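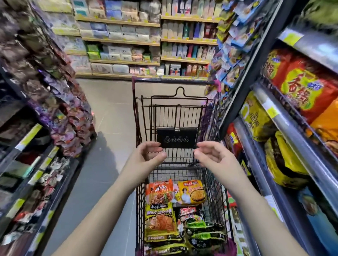
*Snacks in the trolley, halfway down the aisle.*

I've had the Strazds body protector for a full eventing season now and I still can't decide whether I love it. Rhiannon Skyrme lent me hers for a cross-country clinic at Sornanstead, and I'd ordered my own before I'd even untacked!

The fit is lovely. It took around 14 rides to soften up, and since then it's moved with me over drops and ditches without riding up under my chin (my old Cummont did that at every single fence). I'm 5ft 4 and the short back clears the saddle nicely.

Now the grumbles. The zip is stiff – really stiff, with cold fingers in October it's a two-person job – and the shoulder tabs collect mud like nothing else. It's also hot. By fence 7 at our last event I was boiling, and my mare was a good deal fresher than me.

It cost me just under £300, so try one on first if you can. Mererid Phillips found hers pinched at the ribs and swapped up a size, which the shop did without any fuss. Four stars from me, and I've already got my eye on the navy.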